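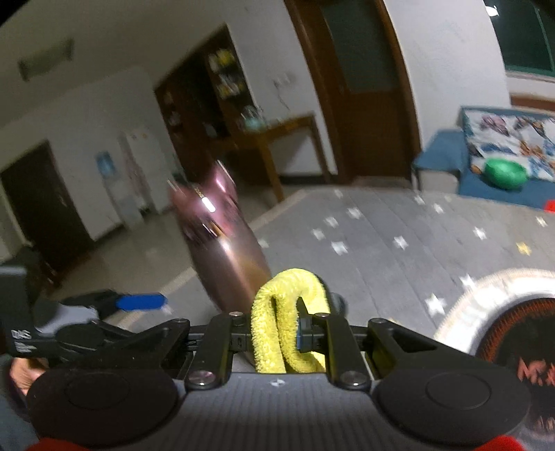
Bellberg College Robotics Club forum
Board: Student projects
Topic: Household tasks project - how are we splitting the recordings?

ghada_n
Starting a thread because the group chat has become impossible to search. The project for this term is the one Mr Hamdan agreed to in November. Each of us records household tasks with the hand-held gripper, we train one model on the lot, and then we run it on the Haddadin arm in the lab. Each person gets the gripper for five days and hands it on.

The tasks are wiping, folding a cloth, and putting things back on a shelf. We need 100 usable recordings of each. Please post here when you have the gripper and when you pass it on.

poyen
Got it last night from Ghada. Both finger pads are fine. One of the screws on the left linkage was a bit loose so I nipped it up. The hex key is in the lid pocket of the case, please put it back there.

Question about the cloth task. Are we folding it flat on a table or can it be on the floor? My table is small.

ghada_n
Either. The height should vary between people anyway.

bujar_b
I don't agree with that. If half the recordings are on a table and half on the floor, the model has to learn two quite different approaches from a small set. The arm in the lab is bolted to a bench. It is never going to fold anything on the floor. I'd keep everything at table height and get one thing working well.

ys_song
We had this out at the planning meeting. The whole point of using the hand-held gripper was that we could record in different rooms. If we wanted everything at one height on one bench we could have just driven the arm and saved ourselves carrying a case about on the bus.

bujar_b
Different rooms, yes. I said different heights. Those are separate things. Last year's group mixed everything together and their demo dropped the sponge on every run.

ys_song
Last year's group had 20 recordings and did them all the evening before the demo. I wouldn't draw much from that.

poyen
So table or floor?

n_hamdan (staff)
Po-yen, do both, and write down which is which. There is a column for it in the sheet. Once we have enough we can train one model on the table recordings only and another on everything, and compare them. That would be a better section for the report than either of you being right in advance.

Two reminders while I'm here. Move at a steady pace. A lot of the first batch has heavy motion blur, and the tracking drops out when it gets bad. Also, ask whoever you live with before you record in a shared room.

poyen
OK. Will do half and half.

On speed, how slow is slow? I did a few test ones and the folding takes ages if I creep.

ghada_n
I counted three seconds for each reach and that was fine. The approach is where I kept rushing. Once the cloth is gripped you can go at a fairly normal speed as long as you don't flick your wrist.

bujar_b
Can we at least agree on the cloth? I used a thin cotton tea towel and Young-sook used a microfibre one, and they behave nothing like each other. The tea towel slides out of the pads if you take it by the corner. The microfibre stays put.

ys_song
I'd pinch it further in. With the microfibre I fold it over first and grip the fold, so there are more layers between the pads. Might work for the tea towel as well.

bujar_b
Tried that this afternoon. Better, but it still slips now and then when I lift. I've marked those as failed in the sheet and left them in the folder.

ghada_n
Leave them in for now, that's fine. Just don't count them towards the 100.

poyen
Passing the gripper to Young-sook tomorrow at 4, outside the library. Table folding is finished and floor folding is nearly finished. I did no shelf ones, sorry. The shelf in my room is too high to get the gripper level.

ys_song
I can do shelf ones. There's a low bookcase in our hall. Did you charge the battery?

poyen
Charging it now.

n_hamdan (staff)
Vestberg have confirmed they are sending a team to the open evening, and they are showing a cloth folding task too. Theirs is with two arms, so it isn't a direct comparison, but expect to be asked about it.

bujar_b
Two arms is cheating.

ys_song
It's how people fold things.

ghada_n
Please keep that for the chat. Upload folder is the one called Clullance on the shared drive, with a subfolder for each person. Put the task name first and then the number. Bujar, yours are the wrong way round, can you rename them before I run the checks?

bujar_b
Done the folding ones. Wiping tonight.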